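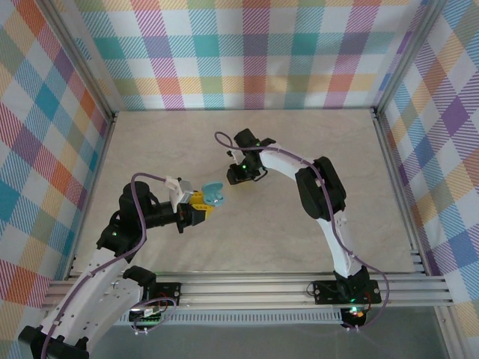

4. Putting up the Burkwood fabric wall panels

Read this whole section before you open the second carton. The panels are covered with fabric at our workshop and the cover cannot be changed after the clips are closed.

4.1 What you need

One Burkwood panel set, the bag of clips, a spirit level, a soft pencil, a cross-head screwdriver and a clean sheet for the floor. The wall plugs in the bag are for brick and concrete. For plasterboard please buy the Gerura hollow-wall plugs, or others of the same diameter.

4.2 Preparing the wall

1. Take away old nails, hooks and loose paint.
2. Wipe the wall with a damp cloth and let it dry until the next day.
3. Measure the height from the floor at both ends of the wall. Old houses are seldom straight. If the two measures differ by more than 8 mm, use the packing strips (part 716).
4. Draw the bottom line with the pencil. Check it with the level, then check it again from the other end.

Caution: Before drilling, find where the cables and water pipes go. Do not drill straight above or below a socket or a switch.

4.3 Fixing the rails

5. Hold the first rail on the pencil line and mark the holes. The distance between screws must not be more than 300 mm.
6. Drill, push in the plugs and fasten the rail. Leave the screws a little loose until all rails are up.
7. Fit the upper rail in the same manner. The open side looks up on both rails.
8. Tighten all screws, beginning in the middle and going to the ends.

Note: In the January edition of this guide the upper rail was drawn upside down. If you have that edition, please throw away the drawing and follow the text here.

4.4 Hanging the panels

9. Wash your hands. Grease from the drill marks light fabric very easily.
10. Begin in the corner that people see first when they enter the room. Any narrow panel should go to the opposite side.
11. Lift the panel with two persons, set it on the lower rail and press the top until the clips close. You will hear a click on each side.
12. With a striped or checked fabric, compare the pattern with the next panel before you press. The Midura range has a repeat mark on the back of each panel — keep all the marks at the same height. Plain fabrics have an arrow only, and all arrows should point up.

Caution: Never hit the panel with a hammer, also not with a cloth between. The frame can crack inside and you will not see it.

4.5 If a panel does not sit well

A panel that rocks has usually a clip turned sideways. Take the panel down, turn the clip by hand and hang it again. If there is a gap at the top only, the upper rail is too high. Loosen its screws, lower it a little and tighten.

Small waves in the fabric are normal after transport. Leave the room heated as usual and wait 9 days before you write to us about them. Do not use a steam iron.

4.6 Cleaning

Use the soft brush of the vacuum cleaner on low power. For spots, take lukewarm water and a white cloth and work from the outside to the middle. Fabrics from the Kulkarni range are woven with wool and must be cleaned dry only.

Spare clips are listed in section 7.

Text last changed: 17 February 2023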